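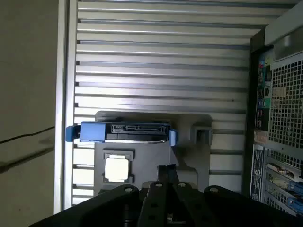
Jade Cheetham says the label printing problem can't be the network, seeing as her laptop prints to the same Zamia just fine, and would I please stop rebooting the router while she's on calls. Fair enough! So I'm moving on to the print server and keeping my notes in the ticket this time, mostly so I don't go in circles like I did in March.

**Status:** open again
**Last update:** Friday, July 1, 2022

Quick recap for anyone joining. Packing slips out of Prevolow print normally. Shipping labels come out at the wrong size, so the barcode runs off the right side and the carrier's scanner won't touch it. It only happens with jobs that go through the shared queue (Roltutach, the one everybody has pinned). Print straight from a laptop and you get a perfect label, every time, which is maddening.

**What I tried first**

- Cleaned the print head. No change, but it was filthy, so I'm not sorry.
- Swapped in a new roll of labels. Same thing.
- Deleted the queue and added it back. Worked for 2 labels and then went right back to cutting them off.
- Recalibrated the gap sensor. Nope.

I got excited about the queue one, because two good labels in a row felt like a win (I even told the Villaseñor desk they could start their batch, sorry again, folks). They lost 27 labels before someone noticed.

**What I found after lunch**

The driver on the server thinks the printer is a 600 dpi model. Ours isn't! When I re-add the queue it picks up the right setting from the printer, then something overwrites it a minute or so later. I went through the event log and there's a warning, number 696, right before each bad job. The text just says printer preferences were updated by policy. So there's a saved preference sitting somewhere that keeps getting pushed back on top of mine, and I bet it's left over from the old printer.

**Where it stands**

I turned off the policy for that one queue and sent a test page and a real label. Both fit. I'm not closing this yet, I've been burned before. If you're on the late shift, please print a few through Roltutach and write down the time of any bad one, even if the next one looks okay.

Still to do: find the old preference and delete it properly, then turn the policy back on and see if it behaves. Jade, the router stays up, I promise.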